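**Nodero to recast the Cabrera fantasy range in lead-free alloy**

2025-06-18

Nodero has confirmed that it will return the Cabrera line of 28 mm fantasy figures to production, with the first codes available to order in August. The range covers 179 catalogue codes in white metal. It was last sold as a complete line by Grinberg, which stopped casting when its second machine was retired and has been clearing remaining stock by mail since then.

The sale to Nodero covers the master figures, the surviving production moulds, the card artwork and the right to use the Cabrera name. It does not cover the Grinberg historical lines, which stay where they are. The Ekow set of resin scenery, often listed beside the Cabrera figures in older catalogues, was made under a separate agreement and is also outside the sale.

**Condition of the moulds**

Production moulds were received in mixed order. Vulcanised rubber moulds harden with heat and age, and the usual faults were found on inspection: torn undercuts behind cloaks and shields, crumbling around the central sprue, and lifted edges on the parting line where earlier casters had cut extra vents. Moulds in that state will still fill, but the castings carry heavy flash and a visible step down both sides of the figure.

Nodero will not run the old production moulds except for test spins. New production moulds are being made from master castings, themselves taken from the original sculpts where these survive. Where only a production casting is available, it is being cleaned, repaired with putty and recast as a new master. Each generation of moulding loses a little size. Buyers who intend to put the new figures beside early Cabrera castings should expect the repaired codes to stand slightly shorter. Affected codes will be marked with an R in the printed list.

Four codes have no usable master and no casting in good enough condition to copy. They are the mounted herald, the hag with lantern, the kneeling crossbowman and the larger of the two wolves. The codes remain reserved in case good examples turn up. Nodero will accept loans of unpainted castings for this purpose and will replace any figure damaged in the mould press with two new ones. Painted figures can be considered, but stripping is at the owner's risk and thick enamel primer usually leaves residue in the mail texture.

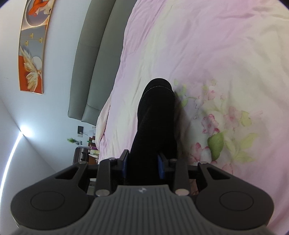
*Photo supplied.*

**Alloy**

The original figures were cast in a high-lead alloy that was soft, heavy and easy to bend at the ankle. The reissue will use a lead-free tin alloy with small amounts of antimony and copper. It holds finer edges and is safe to handle without washing up afterward, although filings should still be kept off the kitchen table. It is also stiffer. Arms and weapons that were meant to be posed by hand should be bent slowly and once only; a second bend at the same point is likely to crack the piece.

Tin alloy needs a hotter pot than the old metal and freezes sooner in thin sections. Spears were the main trouble in the test spins. The first run of the spear line filled as far as the hand and stopped. Feed channels have been widened and the spears turned to face the centre of the mould, and later spins filled to the tip. Three spearmen will nonetheless be supplied with an open hand and a length of steel wire in the bag. Collectors who prefer the cast spear can ask for it with the order, on the understanding that it may need straightening.

Surface finish is brighter than on the old castings and slightly greasy from the mould release. Nodero advises a scrub in warm water with dish soap, a full day to dry, and a thin coat of primer. Acrylic brush-on primers have worked on the test castings. No testing has been done with oil-based products.

**Bases**

Early Cabrera figures had a cast oval base with the code stamped underneath. Later ones had a straight tab to fit a slotted plastic base. Both types appear in the range and the reissue keeps whichever form the master has. Slotted bases will be included where needed. No attempt will be made to convert oval-based figures, although the stamped code is being recut on those where it had worn away.

The year marks on the underside of the oval bases have been kept. A small N has been added after each one so that new castings can be told from old. Its position was chosen so that it cannot be filed off without removing part of the code as well. The change was made at the request of dealers in second-hand figures, who objected to an earlier plan to reissue the range with no distinguishing mark.

**Catalogue and order of release**

The paperwork that came with the sale includes the casting-room ledger, which runs to 1243 entries and records each mould by code, number of cavities, spin speed and date of retirement. Nodero has transcribed the ledger and will post it as a plain table when the first codes go on sale. It settles several points that had been argued over by collectors. The dwarf drummer sold in blister packs and the one sold in the boxed band are separate sculpts and not a single figure with a swapped head. The ogre with cleaver was cast in two halves only in its final year. The so-called pilot witch, known from one advertisement, has a code but no mould entry, and was presumably never put into production.

Releases will follow the original groupings in this order:

- Adventurers and hirelings
- Town guard and spearmen
- Dwarfs
- Witches, hags and familiars
- Goblins and ogres
- Mounted figures

Mounted figures come last because the horses need new masters throughout. The old horse bodies were cast in one piece with the rider's legs moulded to the saddle, and the join line ran across the flank in a place that is hard to clean. The new versions will be cast as horse, rider and tail. Riders from the old range will not fit the new horses.

Figures will be sold singly in bags with a printed header card. The card artwork is unchanged apart from the address. Boxed sets are not planned. The warrior women with two-handed swords, which account for much of the demand on the second-hand market, will be in the adventurers group and are among the first moulds cut.

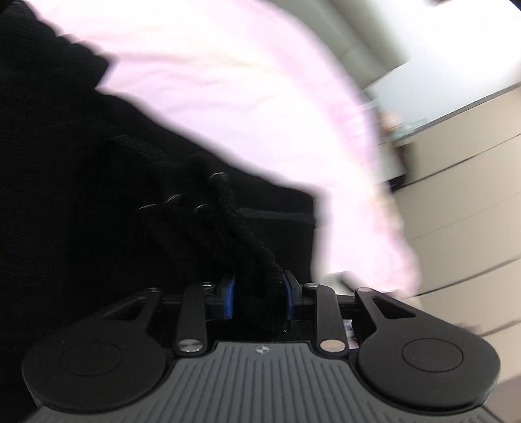 Nidia Marulanda wrote in to ask that the sword blades on those figures be left as they were, thick edges included. Thinning the blades on the master would make them look better in the bag, she said, but the originals survived decades of being knocked over in drawers because the blades were thick, and a painter who wants a finer edge can take it down with a file. She also asked for the separate shields to be sold in small packs, having lost more of them than she would like to admit.

Nodero's reply on the first point is that no master is being reshaped. Repairs are limited to pits, tears and lost detail, and the blades will be cast to the original section. Shields will be available in packs of four, in round and kite patterns only. The heater shield shares a mould with the town guard and will be offered separately if that mould is duplicated.

**Prices and postage**

Prices have not been set for the whole line. Nodero says single foot figures will be priced by weight band, with tin accounting for most of the difference between the bands. Ogres and mounted figures will be quoted when their moulds are complete. Orders placed before a code has been cast will be held without payment and billed on shipment.

Remaining Grinberg castings are not being bought back and may still be ordered from Grinberg while they last. They are in the old lead alloy and are packed in plain bags marked as such. Anyone mixing the two in one unit should note the difference in weight, which is enough to matter on a movement tray with magnets. Grinberg will forward letters about the Cabrera range until the end of the year, after which they should be sent to Nodero direct.

Inquiries about loan castings should give the code, the type of base and whether any flash or mould line has been removed. Clear photos of the front, back and underside are preferred to a written description. Castings should not be posted until Nodero has confirmed that the code is still wanted.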